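Grimorier desks get a second life in Sustunport
May 1, 2019

I popped into the Nuvgate building this week to see how the move is going, and I'm pleased to say we finally have somewhere decent to sit! If you came along last winter you'll remember the trestle tables, the ones that bounced every time somebody typed. They've gone to the scout hut, and good luck to them.

In their place are the long desks from the old Grimorier offices on Hirano Street, which closed in March. We were offered 21 of them and had room for 15, so the rest are in the store downstairs until July, when the second room should be ready. They came over in 2 van loads and a lot of tea was drunk.

I tried one out for an hour with my own laptop and a stack of forms and had elbow room to spare, which I can't say of my kitchen. The tops are a nice pale yellow and they brighten the place up no end. Sockets are still a sore point (there are never enough, and mine was a good stretch away), but the electrician is booked and we've been promised more along the back wall.
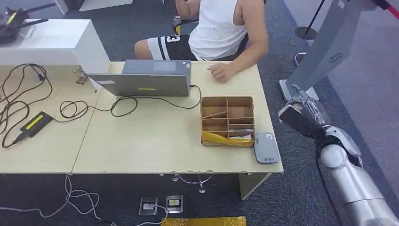 Community news

Pale wood grain, a seam where two desktops meet, and already plenty of black cable looped across it. An open laptop and its charger take up a fair bit of desk, so do bring a cable tie or two if you have any spare at home.

The desks are free to use whenever the building is open. Forty-six people have put their names down so far, so have a word at reception if you'd like a regular spot. Chairs are still wanted, especially ones with arms!

Filed under: Sustunport, Nuvgate, work spaces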